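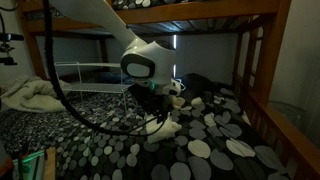 *The arm over the lower bunk, green light on at the wrist.*

## About Prenix

Prenix looks after robot arms in Gridalton. We set them up, we repair them, and we spend far more of the day on cables than the brochures suggest.

The bunk bed cell is our longest-running job. Each morning starts with the thick black cable, which needs enough slack to reach the back of the mattress and no opinions of its own. Next come the thin wires at the gripper, then the flange bolts, then 20 slow moves under the slats of the top bunk. The timber has won every collision so far.

Every 500 hours the gripper comes off for a clean. Blanket fluff gets into everything, and fleece is the worst offender. Allow two hours, or three if you've lost the small hex key again.

Got an arm that's sulking? The workshop opens at 8 am. Bring the cable too, please.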